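July 31, 2021

Rained on and off all morning, so the walk up to Carnach was put back again, and I can't say I minded much. I rang Sunita instead and we talked for far too long about her allotment — the beans have gone mad, the courgettes have sulked, and she has been given 17 tomato plants by a neighbour who was moving house and couldn't bear to leave them behind. She wants me to take 4, bless her, and I said yes before I'd thought about where on earth they would go.
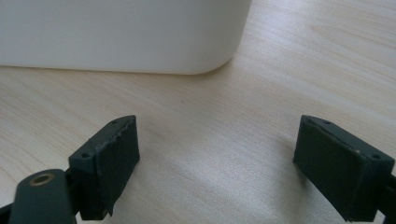
The back step gets the sun until teatime, so perhaps there, if I shift the mint along a bit. I had such lovely tomatoes the summer Akash stayed with us, little yellow ones, and he ate them like sweets and then had no room for supper! I must write to him. I've owed him a letter since February and I feel quite bad about it.

Soup this evening, and the last of the good bread. Early to bed with my book, I think, and the window open if the rain holds off.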